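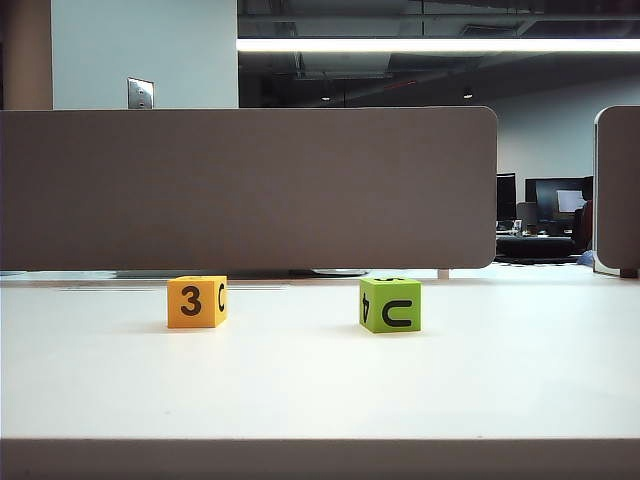

The Barrera Robotics Club is 24 students who love getting machines to pick things up – and put them down where they belong! We start every newcomer on foam cubes like the orange-yellow and green ones, with big black numbers and letters on their sides, and let them write a first sorting program in week one. Sabina Herath and Toàn Bạch coach us, and each April we take 2 teams to the Cesalberg meet. Come build with us!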